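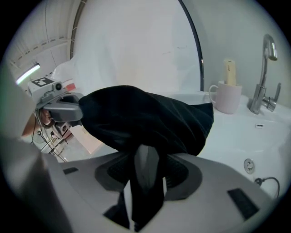 图1 双手持夹爪采集织物操作示范(洗手台工位,右手侧腕部视角)

# 面向柔性物体操作的示范数据采集:阶段报告

课题组成员:杨玉兰(Yuk-lan Yang)、Chathurika Pathirana
课题代号:Putaveo

## 一、课题背景

柔性织物在抓取和搬移过程中形状不断变化,难以用解析模型描述。本课题采用模仿学习方法,由操作者手持夹爪完成动作,同步记录图像与夹爪位姿,作为策略网络的训练样本。本报告说明三月份的采集工作,策略训练及评测结果将在终期报告中给出。

## 二、采集装置

装置由左右两只手持夹爪组成,外壳为灰色塑料,上方各装一枚小型相机。夹爪顶部贴有黑白方形标记,用于在另一侧相机的画面中估计两只夹爪的相对位姿。图1中可见左侧夹爪的标记与镜头,黑色织物的左端由该夹爪夹持,并向右侧夹爪方向垂下。

数据整理使用组内编写的脚本 Florora,功能包括时间戳对齐、开合宽度换算和片段切分。

## 三、任务与流程

选定的任务为双手展开与对折黑色织物,工位分为洗手台和书桌两类。洗手台工位保留了水龙头、杯子等日常物品,以增加背景变化。每段示范按以下步骤进行:

1. 将织物以随意揉皱的状态放在台面上;
2. 操作者双手持夹爪就位,静止两秒后开始记录;
3. 依次完成抓取、提起、展开、对折;
4. 松开夹爪,退回起始位置,停止记录;
5. 由另一名成员填写记录表,注明是否有滑脱或重复抓取。

操作中要求动作连续,速度不宜过快。首次抓取失败后允许重抓一次,该片段单独标注,不与一次成功的片段混用。

## 四、采集结果

共录得示范700段,经筛选保留608段。未采用的片段主要有三种情况:标记长时间被织物遮挡,位姿无法恢复;左右两路时间戳偏差超出阈值;操作者中途停顿过久。保留的片段中,含重抓标注的为113段。

书桌工位的剔除比例低于洗手台工位。初步分析认为,洗手台的陶瓷与金属表面存在反光,对标记检测有一定影响,但现有数据尚不足以排除操作者熟练程度的差异。

## 五、存在问题

(一)黑色织物纹理较少,褶皱处明暗对比弱,图像中不易分辨上下两层。后续拟加入浅色和带花纹的织物。

(二)夹持部位靠近画面下缘,外壳遮挡部分接触区域。课题组曾将相机支架抬高约10毫米,可见范围略有改善,但支架刚性下降,目前仍沿用原方案。

(三)线缆垂落于台面,操作幅度较大时容易牵拉手腕。已改用束线带固定在前臂外侧的做法,仍在试用。

## 六、后续安排

四月起开始训练基线策略,并以 Ackroyd 实验室的双臂平台进行部署测试。样本的复核由 Pathirana 负责,杨玉兰负责标定与位姿误差统计。全部原始记录及记录表扫描件存放于课题组服务器的 Sirkance 目录,供指导教师查阅。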